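Poltatel (demonstration kit)

Poltatel is a hand-held demonstration kit sold and leased by Joduvstead for recording manipulation data without a robot present. The operator holds one gripper in each hand and carries out a task at a table. The kit records the position of each gripper, the opening of its jaws, and video from the grippers and from a camera on the operator's head. Recordings are delivered in a form that can be used to train control policies for two-armed robots fitted with parallel-jaw grippers.

The kit is offered in three forms: hardware only, hardware with processing, and a full collection service in which Joduvstead supplies the operators. The service was added after the hardware and is run from a separate site at Prirkent.

Background

Recording manipulation data by teleoperation requires a complete robot for every operator. The robot has to be powered, calibrated and supervised during the whole session, and the operator works through whatever delay the control link introduces. Hand-held grippers remove the robot from the recording step. The operator moves the end tool directly, at normal hand speed, and the motion is transferred to a robot afterward in software.

The method has two known costs. The recorded motion may include poses that the target arm cannot reach, and the operator's wrist can turn faster than the joints of many arms allow. Poltatel handles both in processing. Segments that exceed the limits of the selected arm are marked and can be dropped, slowed down, or kept as they are.

The first version of the kit had a single gripper and was meant for picking and sorting. The two-handed version replaced it and is the only one now listed.

Hardware

A standard kit contains a left and a right hand unit, a head camera on an adjustable band, a recording computer, a calibration board, a set of cables, and a case. The hand units are mirror copies of each other and are labeled on the underside of the handle.

Each hand unit weighs 383 grams without its cable. The handle houses the trigger linkage and the sensor that measures jaw opening. Two opposed fingers travel along a common line, so the faces of the pads stay parallel through the stroke. The finger pads are wear parts and can be exchanged without opening the housing. Joduvstead supplies flat pads as standard and a softer pad as an option for glass and polished metal.

Brass threaded inserts in the housing accept accessories. The inserts were introduced in a revision of the housing after buyers reported that screws driven straight into printed plastic worked loose. Older housings can be exchanged at cost.

The hand units are cabled. Joduvstead lists no battery-powered version and gives synchronization as the reason: both units and the head camera take their timing from the recording computer over the cable. The cable exits at the rear of the handle and should be routed over the forearm or off the near side of the table, with enough slack for the widest reach in the task.

Housing colors differ between production runs and have no technical meaning. Mounting plates from any run fit any housing of the same revision.

Recording procedure

The manual, which runs to 19 pages, divides a session into setup, calibration, recording and review. Setup covers the table surface, lighting, and the position of the operator. A plain, matte surface is recommended. Glossy boards are permitted if no lamp is reflected in the area between the hands.

For calibration, the operator holds each unit against the calibration board in a series of poses shown by the software. The jaws are then opened and closed fully so that the end stops can be stored. Calibration is repeated when pads are changed, when a unit has been dropped, or when the head camera has been moved on its band.

Recording is divided into episodes. An episode opens with both units in view of the head camera and the jaws open. The operator performs one task, returns to the starting position, and closes the episode with a double press of the trigger. Episodes in which an object leaves the table are kept or discarded according to the task sheet. Some buyers keep them as failure examples.

Joduvstead ships a task sheet with the kit. It begins with single objects on an otherwise clear area and moves on to containers, handovers between the two grippers, and soft goods. Balls are included early in the sheet. A ball offers no edge to align with, rolls when touched off center, and shows quickly whether the pads are meeting the object at the same height. The ball tasks also serve as the acceptance test for new operators, who must complete them before recording any billable material.
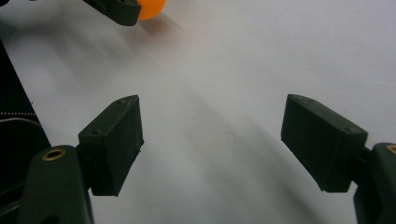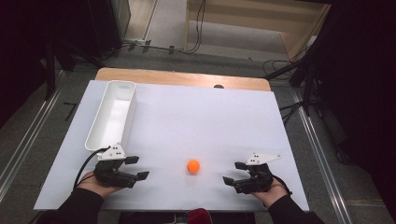
One leaseholder reported that the ball tasks had taken longer to learn than the manual implied, and that most of the difficulty lay in judging pad height from above. The same user advised practicing with the sleeves rolled tight or fastened at the wrist, and said that operators who came from teleoperation tended to move too slowly at first and had to be told to work at an ordinary pace. Joduvstead added a practice section to the manual in its next edition and left the tasks themselves unchanged.

Views and synchronization

The hand unit camera moves with the gripper and keeps the fingers at a constant place in its view. It gives a close record of contact between pad and object but says little about the rest of the table. The head camera covers the work area and both hands, and its viewpoint shifts as the operator looks around. The processing software treats the two kinds of view separately and stores them as parallel tracks with common time stamps.

Head motion is a frequent source of rejected episodes. If the operator leans far forward, the forearms can cover the object. If the operator looks away from the table, one or both units leave the view. The software reports these cases after the episode and suggests a correction to the camera angle. It does not interrupt the recording.

Exposure on the hand unit cameras is fixed at calibration. This keeps the color of an object stable as the unit approaches it, at the price of some loss of detail over very bright surfaces. Automatic exposure can be turned on but is disabled in the collection service.

Processing

Raw recordings are uploaded or sent on a drive. Processing aligns the tracks, estimates the path of each unit, and converts jaw readings to a distance between the pads. The result is checked against the limits of the target arm. Output for one hour of recorded episodes is normally ready within 8 hours at the Prirkent site. Buyers with a hardware-only contract can run the same software locally, where the time depends on the computer.

Bystanders and rooms can be masked in the head camera track. Masking is applied on request and is charged separately.

Path estimation is least reliable when a unit is close to a blank surface for a long time, as there is little texture for the software to follow. The manual advises leaving some fixed objects near the work area in long tasks. Tracking stands can be placed beside the table as an alternative and are sold as an accessory.

Collection service

Under the full service, the customer supplies a task description and, where needed, the objects. Joduvstead supplies operators, tables and kits. A minimum order covers 15 operator shifts. Episodes are reviewed before delivery by a second operator who did not record them, and rejected episodes are not billed.

Customers may attend the first shift on site or remotely. Changes to the task description after that point are accepted only between shifts, because mixed versions of a task within one shift proved hard to separate later.

Comparison with similar kits

The closest comparable product is the hand-held system offered by Chávez. It uses a single wide camera on each hand unit and omits the head camera, which makes it lighter to wear and quicker to set up. Its jaw opening is read from the video, so marked finger pads have to be kept clean. Poltatel measures the opening in the handle and accepts unmarked pads, but needs more cabling and a longer calibration.

The two file formats are incompatible. A converter distributed with the Poltatel software reads Chávez recordings and leaves the head camera track empty. Conversion in the other direction discards that track.

Limitations

Poltatel records no contact force. The opening of the jaws gives an indirect indication with soft objects and none with rigid ones. Tasks that depend on pressing, such as seating a connector, are therefore listed as unsupported, although several buyers have recorded them.

The parallel motion of the fingers restricts the kit to robots with similar grippers. Recordings can be mapped to multi-fingered hands, but Joduvstead does not support the result.

Operator fatigue limits the length of a shift. The manual calls for a break between blocks of episodes and for the hand units to be set down in their rests during review. Pad wear depends on the material handled. Dusty or scuffed pads remain usable for most tasks, and replacement is recommended when the contact faces are no longer flat.

Availability

Kits are sold outright or leased by the month. Leased kits are recalibrated on return and may be supplied to later customers with new pads and cables. Spare pads, cables, head bands and mounting plates are sold individually. Training for new operators is included with the first kit on an order and is given at Prirkent or over a video link.

See also

Parallel-jaw gripper
Teleoperation
Imitation learning
Hand-eye calibration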